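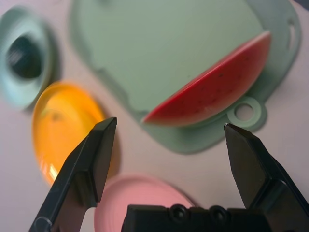
Workshop > Cell notes > Arm 2

Gripper finger swap and wrist camera check

Thursday, April 27, 2023

Started on the gripper. Left finger had play at the tip again, so both came off. Old pads were glazed. Cleaned the slides with a dry brush, no solvent this time, and put a thin film of the Tronik grease on the rails. New black fingers on, screws to the mark on the small driver. Play is gone with the fingers closed. Fully open there is still a little if you push sideways, same as before.

Re-zeroed the stroke. Open position now reads 396 counts, it was 41 lower with the old set. Changed it in the Harkia config and saved the old file next to it with _prev on the end.

Wrist camera: both finger tips are in view with the gripper wide open. The right one comes up under the round tab on the green cutting board, the one with the hanging hole. Red on the toy watermelon is fine, seed marks show up clearly. There is a bright spot on the orange-yellow plate near the rim. Left side is a bit soft from motion, so add a short wait before the grab. Set it to 300 ms for now.

Ran 6 open/close cycles by hand from the pendant. No noise. Have not run the full pick list with the new fingers yet.

Cable at the wrist is rubbing on the clamp edge. Wrapped it with tape, needs a proper sleeve. Gurnton has the right size, part number is inside the cabinet door.

To do
- sleeve for wrist cable
- order another pair of fingers, this was the last set
- recheck screws after the first full day
- send new open value to Conceição so both cells match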